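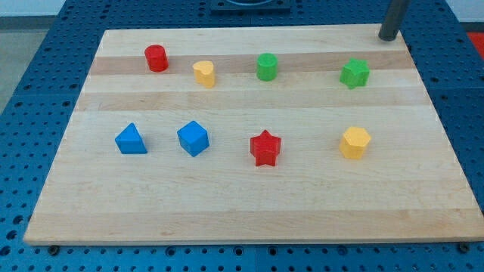

How far can you get on a single local bus ticket?

Farther than most people think, if you don't mind being slow about it. I got from the Hallton train station to the lake at Didola, over a mountain and down the other side, for 2 dollars and one long morning.

Home Food Travel Weekends Archive
Print E-mail Share (311) Comments (2)

The bus is the Number 9 and it leaves Hallton at ten past seven, from the far side of the station, behind the bike racks. I missed it the first time. I was standing at the nice new stop out front with the glass shelter and the map, feeling very organized, and I watched it pull out across the parking lot with four people on it. The next one was at noon. I ate a big breakfast and read every poster in the waiting room.

I've been riding local buses for fun since my car died two winters ago and I put off replacing it. At first it was just a way to get to work. Then one evening I fell asleep, rode right past my street and woke up at the end of the line, next to a feed store and a very good taco truck, and I thought, well, how long has this been here? I'd lived in that city eleven years! So now when I have a few free days I pick a bus with a long route and ride it all the way out.

My friend Yuzuki Tsuchiya came with me on this one. She packs for a bus the way other people pack for a flight – neck pillow, boiled eggs, a sweater for when the air conditioning gets mean. I had a banana and a phone at half charge. By Britik I was eating her eggs.

Britik is where the Number 9 stops being a city bus. Up to then it's high school kids and people in work shirts, everybody looking down. After Britik the driver turned the radio up a little and folks started talking across the aisle. The driver that day was Sugeng Siregar, and he's had the mountain run long enough that he slows down before people ring the bell. He let a woman off at her own mailbox. He waited while a man ran back inside for his glasses.

"You can't do that downtown," he told me when I asked him about it at the rest stop. "Downtown they'd have my hide."

The climb starts after the gravel yards. It's a lot of second gear. The sign at the top of the pass says 2,590 feet, and I know that isn't high by anybody's standards who lives near real mountains, but you feel every foot of it in a bus. Yuzuki shut her eyes for the curves. I pressed my forehead on the window like a kid and looked straight down at somebody's apple trees.

There's a ten-minute stop at the top, and a store, and the store is run by Ok-hee Ma, who sells coffee, fan belts, fishing licenses and a kind of walnut cake that I've thought about a lot since. Get the walnut cake. She told us the county tried to cut the afternoon run a while back and that her petition got 1,000 names, mostly gathered at that same counter. The afternoon run is still on the timetable. She also told us we had the wrong shoes for Didola, and she was right about that too.

On the way down you go through Todorova, a single street with a hardware store and a church, and a barber named Dario Lombardi who got on with his lunch in a paper bag and got off three stops later. He rides down to eat by the water every workday in good weather. I asked what he does in bad weather. "I eat in the shop," he said, and looked at me as if I might be a bit slow.

Didola itself is small. There's a dock, a snack bar that closes at four, and a path that goes partway along the lake and then gives out in a lot of mud (see shoes, above). We walked it anyway. We swam, too, and in September the water is cold enough to make you say things out loud. Then we sat on the dock until our hair dried and caught the last bus back at 5:25.

A few things if you want to try it. Bring small bills, as the fare box won't give change. Sit on the right going up and on the left going down. Ask for a transfer slip when you pay, even though you're staying on the same bus, or they'll charge you again at Britik, where the drivers switch. And check the timetable posted at the stop, not the one online. Rebecca Ferraro at the Hallton ticket window told me the online one is still last year's, and she prints the new one for anyone who asks.

I have my eye on the Number 14 next. It goes south out of Hallton, past the quarry, and I haven't met a single person who's ridden it to the end. Yuzuki says she'll come if I bring the eggs.

Print E-mail Back to Travel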